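Category: Manipulation / End Effectors
Last updated: 10/01/2018

4.2 Grasping the rim of glazed bowls

In this section we compare the two hand-held grippers, Hivel and Fellell, on large bowls. Both tools are held by the operator and carry a camera, so the same view is available to the controller later. We recorded 884 trials before filtering. After removal of trials with a missing camera signal or a wrong label, we kept 500 for the comparison.

The bowl is a difficult object for a parallel grasp from outside, because its diameter is larger than the maximum opening of both tools. The operator was therefore asked to place one finger inside the bowl and the other outside, and to close on the rim (Figure 4). The approach angle was left free. 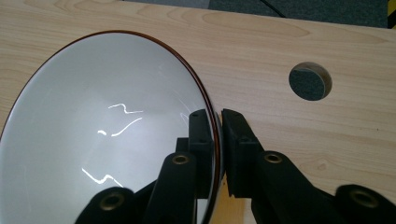
Figure 4. Rim grasp on a large glazed bowl, seen from the tool camera. One pad is inside the bowl and the other outside. Note the bright reflections on the inner surface.

Two difficulties were observed. First, the glaze gives strong highlights, and their position changes when the tool moves. The edge detector of the Clustov controller sometimes followed a highlight instead of the rim. The darker color of the rim helped in this respect, and we added a color term to the detector. Second, the inner finger covers a part of the rim during the approach, so the contact point must be estimated from the visible arc.

With the Hivel tool the pads stayed more parallel at small openings, and the operators reported less effort in the wrist. The Fellell tool has longer fingers and reached deeper into the bowl, but it rotated more easily around the contact when the bowl was lifted. We repeated the lifting part with the softer pads from Villanueva, and the rotation was reduced for both tools. The results for plates and cups are given in the next section.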